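Screen Notes, 5 Apr 2020

Quick one this time, everything is moving dates and I've rewritten the top of this item twice since breakfast. So. Film news, in the order it landed in my inbox.

Biggest thing first. Cloltia is off the April calendar. The distributor confirmed it in a two-line email, no new date, "later in the year" is all they'll say. If you bought a ticket through the club for the preview you'll get your money back on the same card, no need to write in. Please don't write in. The inbox is a mess as it is.

For anyone who missed the last item: Cloltia is the mountain rescue picture, the one with the long trailer that gives away the avalanche. Shot over two winters, re-cut at least once, and the lead was swapped out before the second winter so half of the first shoot had to be done over. You could feel the studio getting nervous even before theaters went dark. My guess is it goes straight to rental by fall. Just a guess. The distributor says theaters first and they've said it every time I asked.

Brinkmann is the opposite story. The family drama about the piano shop, small cast, mostly two rooms and a stairwell. It was supposed to get a tiny run in 5 theaters and now it goes online instead, same week as planned, full length, with the short making-of attached at the end. Good news for those of us nowhere near one of the five. I've seen it on a screener and liked it a lot. Slow first half hour. Stay with it. The daughter's scenes are the best thing in it and the dinner argument is going to get clipped and passed around, you watch.
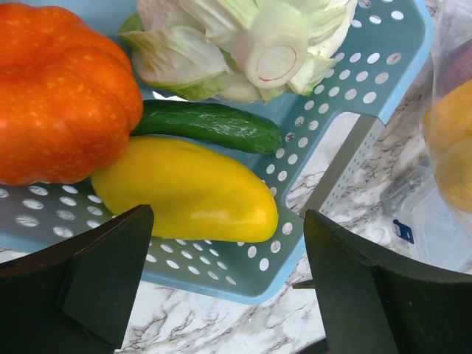 One gripe about Brinkmann, the sound mix. Dialog is very low and then the piano comes in and you dive for the remote. Put the captions on if you're watching late with people asleep in the next room. The screener may not be the final mix, they did tell me that, so perhaps its been fixed.

Now Flalter. Season two of the show was 4 episodes into shooting when the set closed. The producers want to finish the remaining ones when they can, and in the meantime they're thinking about putting out what they have as a half season. I'd rather wait. The first season ended on that awful cliffhanger at the ferry dock and getting four more hours and then another cliffhanger, no thanks. But I know a lot of you would take anything right now, fair enough. The writers' room is still going over video calls and they've posted a few table reads, free, on the show's own page. The second one is very funny. The first has somebody's dog barking through most of it and I think I liked it better for that.

Also the Flalter costume auction is still on, it was always going to be online. The yellow raincoat is the thing everyone wants, bidding passed $1,000 the first night. All proceeds to the crew fund, for people who were on day rates and got sent home. Closes end of the month.

Short bits:

Allow, the debut feature that did so well on the festival circuit last fall, has a cast commentary track now. Recorded from four different homes by the sound of it, a bit echoey. Worth it for the director explaining how they got the bus station sequence in one night. If you rented the movie already you should see the extra track in the menu, if not log out and back in, that worked for me.

The festival that was going to open with Allow's follow up short is not happening in person. Shorts program goes online, 27 films, split into blocks so you don't have to find a whole free day. No word on the features. Pass holders have been offered a refund or a pass for next year and I took next year.

Our own watch-along is moving to the chat page. Same idea as before, everybody starts the movie at the same time and types. We tried it last week and it was chaos but nice chaos, people were three minutes ahead, people were three minutes behind, someone was watching the dubbed verison the whole time and didn't say. Next pick is Brinkmann, the day it goes up. Get your snacks ready beforehand and please no spoilers about the letter if you saw the screener.

Poll results from last time. Best movie score of the past year went to Allow by more than double the votes of the runner-up. Worst trailer, Cloltia, sorry. Lots of write-ins for that one, several of them unprintable.

Corrections: I had the running time wrong for Brinkmann in the last item, and I called the Flalter composer the editor. Both fixed on the site. Keep sending those.

More when there's more. Reviews of the shorts as soon as I've gotten through the first block.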